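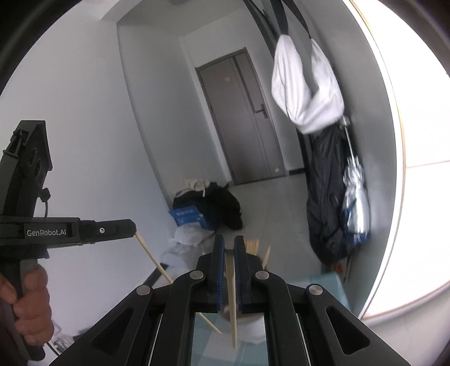

Aleksandra Sowa asked me last month whether thin stuff is really where all our trouble is, or whether we just like complaining about it. Fair question! I had to go back to the logs before I could give her a decent answer, and the answer is yes, thin stuff is the trouble, and it's also why I'm writing this and looking for two people.

So, the job. We're hiring 2 demonstration operators for the Etim project at Statmont, starting in March. If you've never heard the term, a demonstration operator picks things up and puts them down with hand-held grippers, one in each hand, while everything the grippers do gets recorded. Those recordings are what our models learn from. No robot arm is involved on your side of things. The arm comes later, in another room, and somebody else gets to worry about it.

I run the collection side of Etim, which means I'd be the person training you, fixing your grippers and bugging you about your notes. I started out doing the exact job I'm advertising, so I know what it's like on a good day and what it's like when you've dropped the same chopstick over and over before lunch.

A bit about the method, because I think you should know what your work is for. Most people doing this sort of thing record only clean runs. The operator fumbles, the run gets tossed, they start over. We did it that way for our first batch, which we called Clistley, and the policy we trained on it was lovely right up to the moment something slipped. Then it just sort of kept going, closing on air, like it hadn't noticed. Well, it had never seen a slip, so what was it supposed to do?

For the second batch, Grirkus, we kept the fumbles. All of them. If the operator missed the stick, they recovered in whatever way felt natural and we kept recording till the thing was where it belonged. Grirkus came out at 3000 runs, and 236 of those have at least one regrasp in them. That's a small slice of the pile and it made a bigger difference than anything else we tried. We ran the new policy through 66 trials of pulling one stick out of a bundle, and when it missed, it backed off and went in again, often from a slightly different angle. I watched the first few of those and I'll admit I yelled.

What we don't know yet is whether it matters who does the fumbling. Everybody who recorded Grirkus had been at it for a while, so the recoveries are pretty similar – same wrist roll, same little pause. My hunch is that fresh hands recover in messier and more varied ways, and that the model would be better off for it. Hence this ad. I want people who haven't done this before, and I want to record you from your very first morning.

Your days would look something like this. You come in at 9 a.m., we check the grippers together, and you pick a task off the list. Sorting chopsticks, threading skewers into a rack, handing a pen from one gripper to the other, that kind of thing. You record in short blocks with breaks between them, and please take the breaks, your forearms will thank you. After each block you write a few lines about how it went. I read every one of those notes and they've changed the task list more than once. We wrap up at 3 p.m. and I mean it, tired hands make strange data and sore people.

You need two hands that are comfortable gripping a trigger-style handle for a while at a time, and enough patience to do the same small thing again without getting sloppy or mad at it. You should be okay with standing. You should be able to tell me when a task is badly designed, and some of them are. Left-handed people, please apply, I have only one lefty on the team and I'd love another!

You don't need a degree, or any coding, or any opinion at all about robots. If you've worked in a kitchen, done nails, tied flies, repaired watches or packed tiny parts into tiny boxes, say so in your note because I'll be very interested.

One thing to think over before you apply. Your hands may show up in the recordings, and so may bits of whatever room we're set up in. We don't record sound. You'll get a plain-language consent form before you start, you can ask for any run of yours to be pulled, and you don't have to tell me why.

The pay is hourly, the same for both positions, and the first two weeks of learning are paid at the full rate. It's a six-month contract. We might be able to extend it depending on how the next batch goes, but I can't promise that and I'd rather say so now.

To apply, send a short note to the Etim hiring inbox with "fresh hands" in the subject line. A resume is fine but I care more about a paragraph on something fiddly you've done with your hands and how you dealt with it going wrong. If it sounds like a match, I'll ask you in for an hour (paid, of course) to try the grippers. Wear sleeves you can push up.

Questions can go to the same inbox, and I answer them myself, usually in the afternoon once the grippers are on charge.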